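Aug 18, 2025
By Uwe Kröger

4. Preparing the table and the basket

Please do this section before you put any small things on the Stistik table. The top is of light wood and it takes marks easily.

1. Take everything off the table top. Also the things which you think are not in the way.

2. Wipe the wood with a cloth that is only a little damp. Go along the grain, from one end to the other. For the 400 model use a second cloth for drying.

Note: On a pale surface the crumbs are hard to see when the lamp shines directly on it. Look at the wood from the side, with your head low.

3. Let the top dry completely.
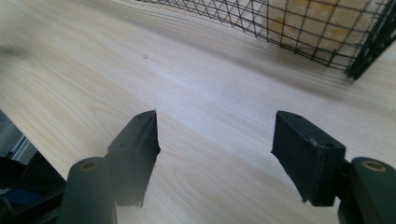

4. Put the wire basket near a corner and leave the middle of the table free. The basket must stand flat with all of its lower edge on the wood.

5. Fill the basket with the soft things first. Long or pointed things can come through the mesh, so lay them flat or keep them in the drawer.

Caution: Do not pull the basket over the table. Lift it with two hands. The wire can scratch the wood, and the Jendix oil will not cover a deep scratch.

6. If the basket rocks, press the low corner gently down by hand. Do not use pliers.

Oil the top again every May. One bottle of 200 ml is enough for two times. Continue with section 5, where the drawer is fitted.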